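자주 묻는 질문은 Workneh 조립 기록을 공개한 뒤 들어온 문의를 정리한 것이다. 부품 목록과 배선도는 저장소의 `docs` 폴더에 있으며, 같은 내용은 반복하지 않는다.

## Workneh는 어떤 장비인가?

공유 작업장에서 조립한 탁상용 로봇 팔이다. 손목에 소형 카메라를 달았고, 현재는 비닐, 천, 포장재처럼 형태가 일정하지 않은 물체를 집는 작업에 쓴다. 제어 소프트웨어는 Guritz, 그리퍼 구동 보드는 Closness를 사용한다.

## 그리퍼 힘은 어떻게 설정하나?

Guritz의 `grip_limit` 값으로 조정한다. 범위는 0에서 1000까지이고 단위는 없다. 비닐 시트의 초기값은 416이다. 이보다 낮추면 주름 사이에서 손가락이 미끄러지고, 600을 넘기면 얇은 시트에 눌린 자국이 남는다. 재질이 바뀌면 초기값부터 다시 맞춘다.

## 반투명 비닐에서 인식이 불안정하다. 설정 문제인가?

대부분 조명 문제다. 반투명 재질은 뒤쪽 물체의 윤곽이 비치고, 주름 능선의 반사광이 경계선으로 잘못 잡힌다. 창을 마주 보는 자세에서는 자동 노출이 밝은 쪽에 맞춰져 시트의 음영이 사라지기도 한다. 다음 순서로 확인한다.

1. 자동 노출을 끄고 노출값을 고정한다.
2. 화이트밸런스를 고정한다.
3. `edge_min`을 한 단계씩 올리며 오검출을 확인한다.

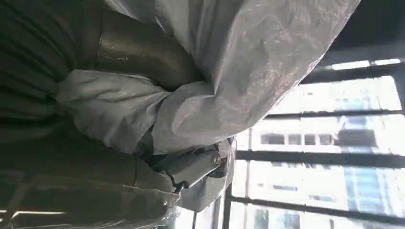

세 항목을 모두 적용해도 결과가 흔들리면 접근 각도를 바꾼다. 시트를 위에서 수직으로 집는 것보다 주름이 모인 쪽으로 비스듬히 들어가는 편이 성공률이 높았다. 각도는 `approach_tilt`에 저장되며 작업별로 따로 지정할 수 있다.

## 시트 아래에 단단한 물체가 있으면?

충돌 감지를 켜고 하강 속도를 절반으로 줄인다. 금속관처럼 휘지 않는 물체에 손가락 끝이 닿으면 전류가 급격히 올라가므로 이를 정지 조건으로 쓴다. 깊이 추정만으로 아래쪽 물체를 구분하는 기능은 아직 없다.

## 그리퍼 케이블은 어떻게 정리하나?

손목 회전축에서 손가락까지 여유를 두고, 회전 범위 양 끝에서 당겨지지 않는지 손으로 돌려 확인한다. 여유가 너무 크면 늘어진 고리가 작업물에 걸린다. 케이블 타이는 관절 바로 위에 조이지 않는다. 피복이 먼저 상한다.

## Mandness 브래킷과 호환되나?

7월 이후 도면부터 호환된다. 이전 도면은 볼트 구멍 간격이 2 mm 좁다. 구멍을 넓혀 쓰는 방법은 유격이 생겨 권장하지 않는다.

## 보정은 얼마나 자주 해야 하나?

손목을 분해했거나 카메라를 건드렸다면 매번 한다. 그 외에는 약 600회 동작마다 기준점 오차를 확인하고, 허용치를 벗어난 경우에만 전체 보정을 실행한다. 보정 파일은 덮어쓰지 말고 새 이름으로 저장한다.

## 전원을 넣었는데 팔이 움직이지 않는다

비상정지 버튼의 잠금부터 확인한다. 잠금이 풀려 있는데도 Closness 보드의 상태등이 깜빡이면 통신 오류다. 전원을 끄고 커넥터를 다시 꽂은 뒤 Guritz를 재시작한다. 로그에 `bus timeout`이 계속 남으면 종단 저항을 점검한다.

최종 수정: 11월 10일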